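Visit to the Beltlow reuse and repair centre

Report to members, October 6, 2026

Members of the Wustard household waste forum were invited in July to spend a day at the Beltlow reuse and repair centre, which takes in unwanted electrical goods from the town and the villages to the north of it. The purpose of the visit was to learn how a centre of this size handles its intake, and whether any of its practice could be taken up at our own site. Fourteen months have passed since the forum last made a visit of this kind, and attendance was good.

The party was received in the former weighbridge office and given a short talk on the history of the site. The building was put up as a grain store and later used for furniture. The present lease runs for a further six years. The centre shares its yard with Lambrakis, a scrap metal firm, and the two have a written agreement on the use of the gate and the hours at which heavy vehicles may come and go. Members who have followed our own difficulties over access will see the value of such an agreement.

Intake takes place on the ground floor. Goods are brought to a long counter, where staff ask the donor three questions: whether the item works, how old it is, and whether any part is missing. The answers are written on a card that stays with the item until it leaves the building. In the twelve months before our visit the centre had recorded 2139 items in this way. Kettles, toasters and table lamps make up the largest share, followed by vacuum cleaners. Televisions are accepted only by appointment, as storage is short and the stairs are narrow.

After intake, each item goes to the safety bench. Plugs, flexes and fuses are checked first, and anything with a damaged flex is set aside on a red shelf. Members were interested to hear that roughly 50 items a week fail for no other reason than a cracked plug or the wrong fuse. These are put right on the same day and returned to the line. The forum may wish to consider whether our own practice of sending such goods straight to recycling should continue.

The first floor is given over to repair. Small appliances are dealt with along the window side, where the light is best, and sewing machines have a room of their own at the far end – a late addition, and now the busiest part of the building. Spare parts are kept in drawers labelled by appliance and then by maker. Stock is recorded with a program called Ilico, which prints a label for each part and gives a warning when supplies run low. We were told that the change from paper records took most of a winter and that the paper index is still kept up for the older sewing machine parts.

Tea was taken in the sorting hall, after which the party was shown the sales room. Prices are set low and are not open to bargaining. Every item carries a guarantee of 250 days, and goods returned within that time are repaired or exchanged. Few are brought back. The sales room opens on four afternoons a week, and a queue had formed before the doors were unlocked.

The final part of the afternoon was spent on computers. Machines that come in complete are opened and their parts checked before a decision is made. Memory and processors are often worth keeping even when the rest of the machine is not. Storage drives are taken out and wiped, and the donor may ask for a written record that this has been done. Cases that cannot be used again pass across the yard as scrap.
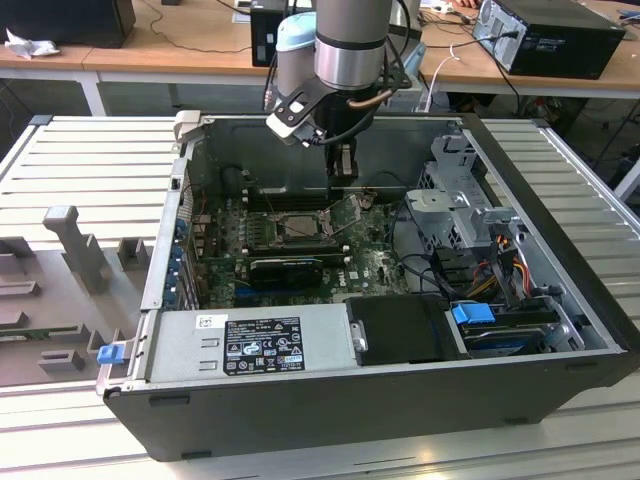 One member of the party asked whether the donor's card could also carry a note of the repair itself, so that the buyer would know what had been replaced. The centre replied that this had been tried with washing machines and had been welcomed by buyers, but that the cards were too small and a larger one would have to be printed.

The visit closed with a discussion of costs. Rent and heating take up the greater part of the budget, and income from sales covers a little over half of it. The remainder comes from the council under a yearly grant.

The forum is asked to note this report, to agree that a trial of plug and fuse repair be held at Wustard over the coming winter, and to invite staff from Beltlow to pay us a visit in return. Members who would like a copy of the intake card may obtain one from the forum office.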